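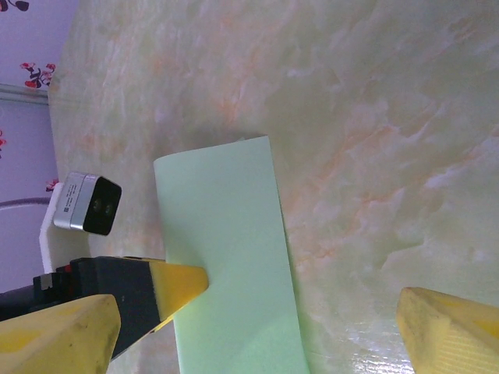 Your questions answered

We get a lot of lovely letters and messages, and many of them ask the same things, so we've gathered the answers together on one page. If yours isn't covered, do write to us through the contact form and we'll get back to you as soon as the sewing machine has been switched off for the day.

What do you make?

Knitted and sewn bedding for dolls' houses and small dolls' cots: quilts, blankets, pillows, bolsters, mattresses and the odd eiderdown when the right fabric comes along. We don't make clothes for the dolls themselves. People do ask, and we always feel rather mean saying no, but there are plenty of clever people out there doing it beautifully and we would much sooner stick to beds.

Which scale are your things made to?

Nearly everything is in twelfth scale, the size most people mean when they say "a dolls' house". The Lelleo range is the exception. It is made a little bigger and chunkier for wooden play cots, and it will look very odd indeed in a twelfth scale bedroom, so please check the listing before you order. Each one gives the finished size in millimetres.

How do I measure my bed?

Measure the inside of the frame, from headboard to footboard and then from side to side, and send us both numbers. If there are posts or knobs that get in the way, mention those too. A steel ruler is far better than a tape measure for this job, as tapes never seem to want to lie flat in a space that small.

What is the Mosance quilt, and why does it take longer?

It is our patchwork one, and each quilt has 117 patches, all cut and joined by hand. We do love making them, but they can't be hurried, so please allow 21 days from your order to posting. Everything else is usually ready within eight days, and quite often sooner if it happens to be on the shelf already.

Can I choose the colours?

For the Mosance and for plain blankets, yes, with pleasure. Tell us about the wallpaper, the carpet, anything you like really, and we'll have a rummage and suggest two or three fabrics that might suit. Printed cottons are harder. A pattern small enough to look right on a bed the length of your hand is a rare thing, and once a roll is finished we can seldom find the same one again. If you are furnishing several rooms to match, it's wise to order them all together.

Are they suitable for children?

Our bedding is made for collectors and is not sold as a toy. Some pieces have tiny buttons or beads that could come loose with enthusiastic handling. The Lelleo range has no buttons or beads and is more strongly stitched, but it is still meant for grown-up collections, so please don't give it to a small child.

Can I wash them?

A gentle hand wash in cool water with a drop of mild soap is fine for the cotton quilts and pillowcases. Press the water out in a towel and dry them flat. Please don't wash the mattresses, which have card inside, or anything marked as vintage fabric. A soft, dry paintbrush is wonderful for getting dust out of the seams.

My quilt sticks out like a board. What can I do?

Oh, this is such a common one! Fabric doesn't know that it's supposed to be small. Mist the quilt very lightly, drape it over the bed with some cling film underneath to protect the wood, pin the sides into soft folds and leave it overnight. It should hang much better afterwards.

How much is postage?

It's worked out at the checkout by weight, and as our parcels weigh next to nothing it is rarely very much. We can put several orders into one parcel if you let us know before we've posted the first.

Can I send something back?

Of course. Send it back unused and in its wrapping and we'll refund you once it arrives. Beds made to your own measurements can't be returned unless we've made a mistake, in which case we'll put it right at our own cost.

Will you be at any fairs?

We take a table at the Brovidstead fair every September, usually next to Sandhu Miniatures, who make the little brass bedsteads so many of our quilts end up on. If you'd like to collect an order there and save the postage, put a note in the message box when you order. You're very welcome to bring your bed along too and try things on it.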